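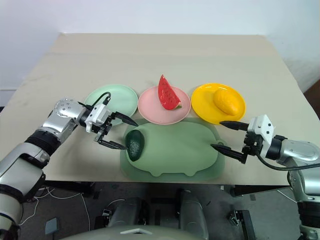
3.2 Arm assignment and planning

The planner picks an arm for each object before any path is computed. Objects left of the board's midline go to the left arm, and the other arm holds a standby pose until the gripper closes. Figure 2 shows the left gripper on the avocado half, with the right one open over the board.

Both arms share one collision model, updated at every control step. We logged 468 trials — 191 with the shared model turned off. Hoxha and Tudose labelled the failures by hand, using the categories in Section 3.4.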